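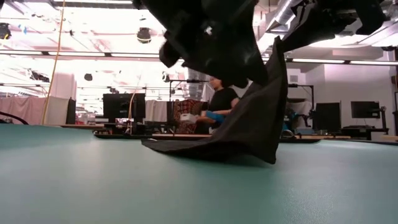 About Flesholm Textile Care

Flesholm Textile Care folds, labels and packs washable textiles for small hotels, restaurants and clothing stores. The company was founded by Kofi Mensah and works from a single floor in the Cliver building. Washing is done by outside laundries. Goods reach us clean and dry, and leave folded to the customer's written specification.

What we handle

Napkins, aprons, T-shirts, pillowcases and hand towels make up most of the work. We also take dark cotton goods, which are kept apart from whites from intake to packing. We do not accept rugs, leather, or anything with loose beads or sequins.

How a fold is specified

Each item type has a fold sheet. The sheet gives the finished width and length, the number of folds, the side that faces up and the position of any label. Cloth is laid on a smooth tabletop, lifted by the corners where it has creased or doubled over, and set down again before the first fold. Edges must line up within 5 millimeters. An item outside that limit is opened and folded again from the start.

There are currently 382 fold sheets on file, of which 178 are in regular use. Customers may supply their own or choose from the Oleo series, our standard set for table linen. The Rajan series covers shirts and other garments.

Packing and return

Folded goods are stacked by size and packed in bundles of up to 33 pieces, depending on thickness. Each bundle carries a slip with the fold sheet number, the piece count and the date packed. Stained or torn pieces are returned unfolded in a separate bag, listed on the delivery note.

New customers

Send two samples of each item with a note of the finished size required. A draft fold sheet is returned with one folded sample for approval. Fold sheets are reviewed every June.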